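Xolalpa 紙ふうとうキット 取扱説明書

第3章 はじめての一枚を折る

いよいよ紙を折ります！ 第2章で机の準備が済んでいれば、あとは手を動かすだけです。最初の一枚は少しくらいゆがんでもかまいません。二枚目、三枚目と進むうちに、指が折り目の感触を覚えてくれます。この章では基本の「三角ふた」を作ります。

3-1 用意するもの
・付属の色紙（Brandby の厚口。練習には濃い色がおすすめです。影がはっきり出て、折り目がよく見えます）
・定規
・折りべら（Fulum セットに入っています。なければ定規の背で代用できます）
・下敷きにする白い紙

3-2 折り方
1. 色紙を裏向きに置き、手前の辺を机の縁と平行にそろえます。
2. 左右の角を中央に向けて折ります。ここではまだ強く押さえず、指の腹で軽くなでる程度にしてください。
3. 左右の斜めの線がそろっているか確かめます。ずれていたら、この段階で開いて直します。
4. 折りべらを中央から外へ一方向に滑らせ、折り目をつけます。すっと線が入るこの瞬間が、いちばん気持ちのいいところです！
5. 下の辺を上へ折り上げ、袋の部分を作ります。重なりは指一本分が目安です。
6. 上の三角を手前に倒し、ふたにします。
7. ふたを一度起こし、もう一度ゆっくり倒します。開け閉めのくせがつき、仕上がりがぐっとよくなります。

注意：折りべらを往復させないでください。紙の表面が毛羽立ち、厚口の紙では色がはげることがあります。

注意：一度つけた強い折り目は完全には消えません。やり直すときは、元の線から少し離れた位置で折るより、新しい紙に替えるほうがきれいに仕上がります。

メモ：細い帯を作る場合は、切る前に定規で浅く筋を入れておくと、まっすぐ折れます。余った帯は捨てずに取っておきましょう。第5章の封かん帯で大活躍します。

3-3 折り目と縁の確認

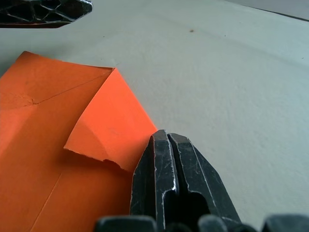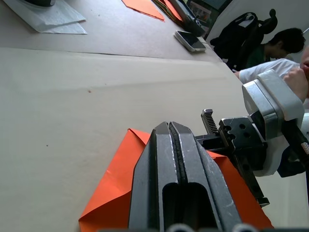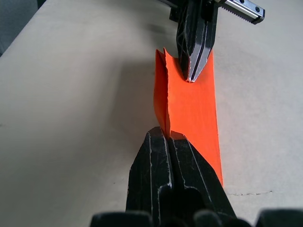 ふたの仕上がりは、折り目の深さと縁の状態で決まります。斜めから光を当てて、紙の表面をゆっくり見てください。オレンジの紙を写した一枚目では、三角の部分が下の紙から少し浮き、破れた縁の繊維がざらついて見えます。こうした縁は、のりをつける前に定規を当てて細く切り落としておくと安心です。同じ写真の左側のように、しわが一か所に集まっているところは、白い紙をかぶせて上から折りべらで軽くならします。三枚目のように細い部分が立ち上がっているときは、倒したい側を先に決め、根元の線から少しずつ押さえていきましょう。

確認が済んだら、ふたを閉じて本のあいだに挟み、一晩置きます。朝になって取り出すのが本当に楽しみになりますよ。監修の Myung-ja Lim は、色違いで23枚折って壁に並べているそうです。ぜひ好きな色でどんどん試してください！

続いて、第4章「のりづけと乾燥」に進みます。Cusa のりのふたは、使う直前まで開けないでください。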